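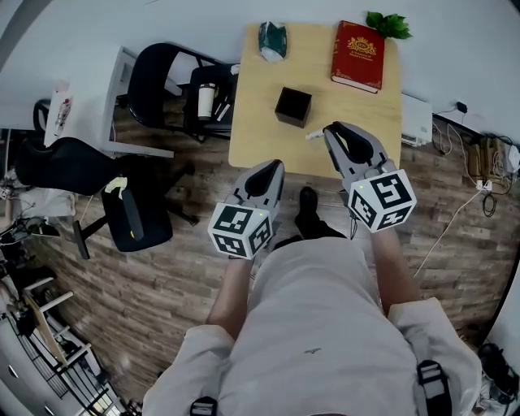 Both grippers with the marker cubes on, at the table with the red book.

Hayley Tunstall
1 August 2018

A small thread about a fault which cost us most of our April recordings at Stosgate. I write it down so other teams can check their own tools.

We record hand-held gripper demonstrations. Two grippers, one marker cube on each. The position of the hand comes from the cube, and the arm learns from that position later.

The learned motion on our Skodeck arm was good on the left side. On the right side it closed the fingers too early and pushed down on the table. One time it pushed so hard that the emergency stop was needed. No person was hurt, but I did not like it at all.

First I blamed the training. Then I blamed the calibration file. I spent too many evenings on these two, and both were fine.

Haiyan Guo found it. She plotted the right cube against the right fingers over a long session, and the distance between them was changing. It should never change! The mount of the cube had a small play, and it turned a little each time the wrist turned fast.

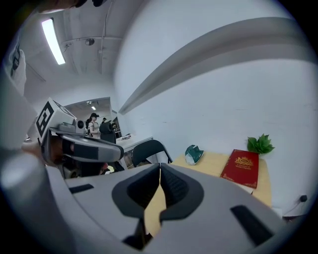
Fingers almost closed on one gripper, with the other one and its marker beside it.

We checked 329 recordings by hand. In 222 of them the right cube had moved. We could not repair these, so they are out of the set.

What we do now: before every session, hold the gripper still and try to twist the cube with two fingers. If you feel any movement – stop and fix the mount. Then repeat after each 100 recordings.

Also we put a force limit on the arm for the first run of any new model. We should have had it from the start, this mistake is mine.

Azimi in Mendville asked if glue is enough. For us it was not, the play came back. We changed to a mount with two screws and so far it holds.

If somebody has seen the same drift with another mount, please write to me. I would like to compare the plots.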